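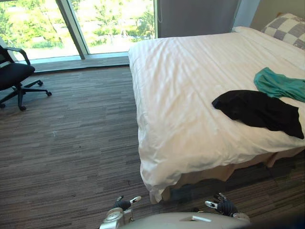
Figure 6.1 A bed with a white duvet and a beige bed skirt, near a large window.

Chapter 6
Textiles in the Guest Room

After you finish this chapter, you should be able to:
explain the difference between flat linen, bedding and soft furnishings
read a fibre label and choose a washing programme from it
calculate the linen stock that a small hotel needs
describe how a duvet and a bed skirt are cared for in different ways

6.1 Why we begin with cloth

A guest who enters a hotel room sees the furniture first, but he or she touches the textiles. Sheets lie against the skin for the whole night. A towel is used within the first hour in many cases. For this reason complaints about cloth are often stronger than complaints about a scratched desk or an old lamp, and they are remembered for longer.

Textiles are also a large running cost. A wardrobe may stay in the room until the next renovation. A pillowcase is washed, dried, pressed, folded and carried again and again, and each of these steps takes a little of its life. The Pruneck Hotel, which we met in Chapter 2, keeps nearly 3,000 pieces of linen for its rooms. When the housekeeper there talks about "the stock", she does not mean only the pieces on the shelves. She means also what is on the beds, what is in the laundry and what is on the truck between them.

6.2 Three groups of textiles

In this book we divide the textiles of a guest room into three groups.

Flat linen is everything that is changed for each new guest: sheets, pillowcases, duvet covers and towels. It must survive hot water and strong detergent.

Bedding is what lies inside or under the flat linen: duvets, pillows, blankets and mattress protectors. It is washed less often, and some of it needs a large machine. A wide duvet that is forced into a small drum comes out with the filling in lumps, and a wet centre may stay unnoticed until it starts to smell.

Soft furnishings are the curtains, cushions, bed skirts and bed runners. Their main work is to give the room its colour and to hide what should not be seen. A bed skirt, also called a valance, covers the base of the bed. It collects dust at the hem, particularly over carpet, and it should be looked at every time the floor is vacuumed. Pleated skirts need more care than plain ones — the folds must be pressed again after washing, and this takes time that is easily forgotten in the work plan.

6.3 The idea of par stock

One par is the quantity of linen needed to dress every room once. If a hotel needs 300 bath towels to supply all its rooms, then one par of bath towels is 300. A hotel which sends its washing out cannot work with one par only. In the Irngate exercises at the end of the chapter, you will use four par: one in the rooms, one in the laundry, one on the shelf and one in reserve.

The number of par depends on how often the laundry truck comes, how long the winter roads are difficult, and how much storage there is. The Addo Lodge has a linen room of only 13 square metres, so the manager there asks for more deliveries and keeps a smaller reserve.

6.4 Before you continue

Take one sheet or towel from your home and find its label. Write down the fibre, the highest washing temperature and whether a tumble dryer is allowed. Bring your notes to class, where you will compare them with the labels from the Holtow sample box. In Section 6.5 we look at cotton, polyester and their blends, and at what each fibre does in hot water.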